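Last week I finally sat down and did the sums for the second pair of grippers, and I'm so happy with how they came out that I want to share the whole thing! If you've been following along, you know I started in February with one borrowed spreadsheet and a lot of optimism. The budget has grown up since then. So has the list of things I want to buy, of course.

Bedroom tidying is where most of my planning goes at the moment. Hair clips, scrunchies, little packets in shiny plastic, one shallow box to hold the lot - small, slippery stuff on a soft surface, and I love it, as it tells me so much about which parts to spend money on.
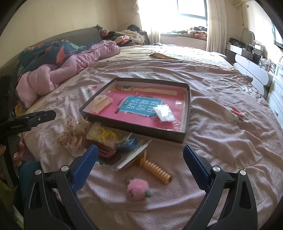
Page 11

Let's start with the pads. The ribbed blue ones are my favorite part of the whole tool, and they're also the part I plan to replace most often. I got quotes from two shops. Vitel wanted 27 dollars a set and Wernwood came in a little lower, but Wernwood only sells by the case and I don't have room for a case of anything. So Vitel it is, six sets, and that should carry me well into the fall.

The grippers themselves are the big line. A pair from Wodton is 419 dollars before shipping, and I went back and forth on it for days. You can get cheaper ones! But I wanted both hands to match, with the same pads and the same pins, so that one bag of spares covers everything. I keep a page for spares now (pins, screws, pads, one extra linkage) and it's the most cheerful page in the notebook.
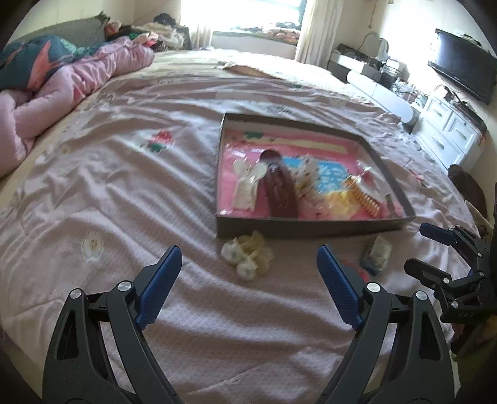

Then there are the props, and please give them their own line. I left them out the first time, and hair accessories add up faster than you'd think. Buy a mix of fluffy, stiff, see-through and stretchy, and get doubles of anything you like, in case one goes missing in a comforter.

All in, my total for the next round is 707 dollars, with the shipping still to be settled. The Jayasinghe storage case I've been drooling over is not in there. It has cut foam and proper latches and I want it very badly, but a plain tote will do until winter. I'll post the full sheet once Wodton confirms the delivery date.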